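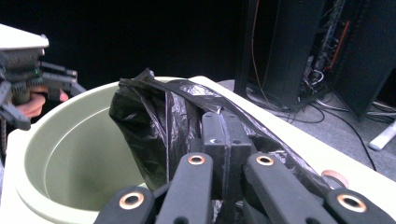 Bin on the grey carpet, new black bag going over the rim.

Sunday, late afternoon. Quiet in the workshop, so I finally got to the housekeeping list that has been taped to the cupboard since January. First up was the big pale green trash bin, which I have grown rather fond of (it came with us from the old Stanport unit and has outlived two kettles and a very good broom).

We have been going through the thin black bags from the Skodell carton, box of 100, and I have grumbled about them before in these pages. They cling to themselves like anything! Stella Muriithi showed me her way and I'm writing it down so I stop forgetting: rub the top edge between your fingers until it parts, give the bag one good shake to get some air in, then hook it over the far side of the rim first and work back toward yourself. If you begin at the near side the whole thing slides down into the bin and you're fishing for it with your sleeve rolled up.

Leave a decent cuff on the outside, a hand's width or so. Last week's had hardly any, and somebody's plaster offcuts took the bag straight to the bottom, and then there was dust to wash out of the inside, which cost me most of a tea break.

Plaster and anything heavy should go in the Burov sacks under the stairs, please. There were 19 left when I looked. I'll ask Rweyemamu to add another roll to the next order, along with dish soap and the good sponges.

Still to do: sweep under the long bench, wipe down the shelf above the sink, find the lid of the paint bucket.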